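Cuaderno de laboratorio. Célula de manipulación, nave de Porville
Martes, 24 de octubre de 2023
Anota: Nayeli Quispe
Asunto: visita técnica de Mestano y demostración de vaciado de cajas

La visita se recibió a las diez en la entrada principal. Por parte de Mestano asistieron la responsable de compras y dos personas de ingeniería de planta. Fredy Cabrera se ocupó de la presentación de seguridad y de la entrega de calzado. Quien suscribe permaneció en la consola durante toda la sesión.

Preparación previa. La comprobación de la parada de emergencia se hizo antes de la llegada del grupo y quedó firmada en la hoja de la célula. Se repitió la referencia de la pinza, que el viernes había dado un error de apertura al segundo arranque; hoy no se reprodujo. La velocidad se limitó al valor acordado para sesiones con público. El programa cargado fue el de la rama estable, sin los cambios de planificación que Fredy tiene todavía en pruebas.

Se acordó con Mestano que la demostración se haría con objetos variados y sin orden previo, y que las piezas propias del cliente quedarían para una segunda sesión. La petición procede de la reunión preparatoria con Bermúdez, que actúa como integrador y que desea comparar nuestro sistema con el de Kadska en condiciones semejantes. No se ha fijado aún el protocolo de esa comparación.

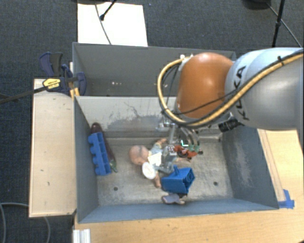 La elección de los objetos fue el punto que más preguntas suscitó. Los visitantes trabajan con envases regulares y deseaban saber qué aporta un surtido de juguetes. Se les explicó que interesa reunir en un mismo contenedor geometrías que obliguen a decidir de manera distinta el punto de agarre. El muñeco bebé, con un brazo hacia cada lado y otros juguetes junto al cuerpo, plantea un caso muy diferente al del bloque azul largo situado junto a la pared izquierda, donde lo que condiciona la maniobra es el poco espacio lateral para los dedos. Ingeniería de Mestano tomó nota de este segundo caso, por su parecido con las cajas que reciben de proveedor con producto pegado al borde. Preguntaron también por el recorrido de la manguera amarilla, que forma un bucle amplio a un lado de la articulación, y si limitaría el giro de la muñeca en una instalación definitiva. Se contestó que el guiado de cables se estudia para cada planta y que en la célula se da prioridad al acceso.

Desarrollo. Se ejecutaron 3 series. La primera y la tercera terminaron sin intervención. En la segunda hubo 2 agarres fallidos consecutivos sobre una misma pieza y el sistema pidió confirmación al operador, conforme a lo previsto. Se autorizó el reintento desde la consola y la serie continuó. La responsable de compras solicitó ver el registro de ese episodio y se le mostró en pantalla. No se entregó copia, a la espera de que se firme el acuerdo de confidencialidad.

Cuestiones planteadas en la ronda final:

Tiempo de ciclo. Mestano trabaja con una referencia de 700 piezas por hora. Se indicó que la configuración de hoy no está ajustada para rendimiento y que no procede extrapolar. Fredy enviará una estimación razonada una vez recibidas las piezas.

Cambio de pinza. Desean saber si puede hacerse sin recalibrar. Respuesta provisional: depende del acoplamiento. Pendiente de consulta con Bermúdez.

Contenedores. Los suyos tienen las paredes más altas. Habrá que revisar el margen de colisión del antebrazo y repetir el cálculo de alcance.

Formación. Piden un programa para 2 turnos. Se remitirá el temario existente, que conviene actualizar antes (la parte de recuperación tras parada sigue describiendo la consola antigua).

Incidencias. El monitor auxiliar perdió la señal al comienzo de la segunda serie y se recuperó al cambiar de puerto. Queda etiquetado el cable para su sustitución. Faltó un par de gafas de protección de talla pequeña; se anota para el próximo pedido.

Tareas:
F. Cabrera: estimación de ciclo y cálculo de alcance con las paredes altas.
N. Quispe: acta para Mestano, temario actualizado y consulta a Bermúdez sobre el acoplamiento.
Ambos: propuesta de fecha para la segunda sesión, en diciembre, supeditada a la llegada de las piezas.

Los registros de las tres series están guardados en la carpeta de la célula, con la misma numeración que figura en este cuaderno. La visita concluyó a las doce y media.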